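Chapter 2
Cans, Lids and Trays: Looking After the Small Pantry

Before you begin

If you have worked your way through the first chapter, you already know how to measure a shelf, how to line it, and how to decide what deserves to live at eye level. Now we come to the part that most people picture when they think of a pantry, and that is the food itself. I have chosen to begin with the canned goods. They are sturdy and patient, they forgive a beginner, and almost every household has a few of them waiting at the back of a cupboard.

By the end of this chapter you should be able to inspect a can properly, read the marks on its lid, sort a mixed delivery into trays, and set up a rotation that you can keep going on a busy week. There is a fair amount of handling in the exercises, so clear yourself a good stretch of table before you start, and wipe it down. A pale surface is a great help. You will notice drips, specks of rust and loose bits of label much sooner on white than you ever would on dark wood.

2.1 Picking up a can

It may seem odd to spend a whole section on picking something up, but please stay with me. A can that is simply lifted off one shelf and put down on another has not been looked at. What we want is for each one to be tilted in the hand as it passes, so that the lid comes round toward your eyes and catches the light. 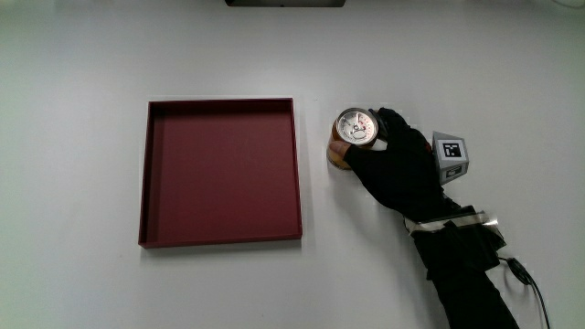 With the lid turned up like this you can check the seam all the way around, and then the ring. The ring should lie snug against the metal. If it has been bent upward, press gently beside it and see whether the lid gives. A lid that bulges, or one that pops down and springs back, means the can goes straight out, and I would ask you not to taste the contents first to see. The same goes for a deep dent on a seam or any sign of leaking. A shallow dent in the middle of the side is usually nothing to worry about, although I like to use those cans first.

Next come the printed marks. Some packers print the date on the bottom, some on the lid, and a few put a code on one end and the date on the other, so do turn the can over before you decide there isn't one. In the Skakurik course kitchen, where these exercises were first tried out, the stock list ran to 465 items when we began in April, and 19 of them had no date we could find at all. We wrote the day of checking on a strip of tape and stuck it to the side. Tape on the lid gets torn off the moment another can is stacked on top.

2.2 Why we sort into trays

A shallow tray with low walls is the most useful thing I can recommend to you – more useful than any of the clever racks in the Chauvin catalog, much as I enjoy reading it. Things stay together in a tray. It can be slid out whole when you want to clean the shelf, and the low sides let you see everything in it from above. Give each tray one job, such as fruit or fish or drinks, and start it empty.

Place the tray on the side of your weaker hand and keep the unsorted cans on the other. Stand a can upright on the open table between the two while you make up your mind about it. This little resting place matters, particularly when you are tired, and it saves you from dropping a can into the nearest tray just to be rid of it.

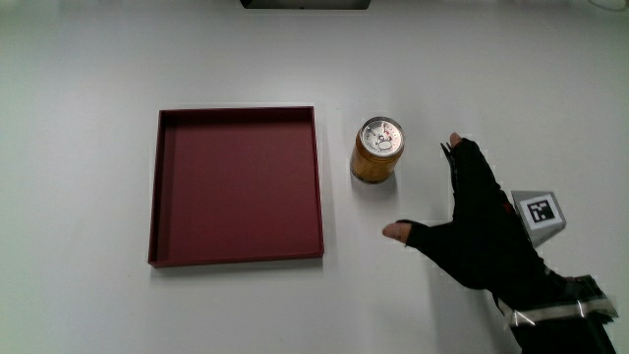 Should small cans and large cans share a tray?

They can if they hold the same kind of food, but put the short ones in front, where the taller ones won't hide them. Where you have enough small cans to fill a tray of their own, let them have it.

2.3 Setting up a rotation

Rotation means that the oldest can is always the easiest one to reach. There are two common ways of doing it, the front-to-back method and the left-to-right method, and we shall try both. For the first you will need one filled tray from Exercise 2A, a pencil, and the record sheet from the end of Chapter 1.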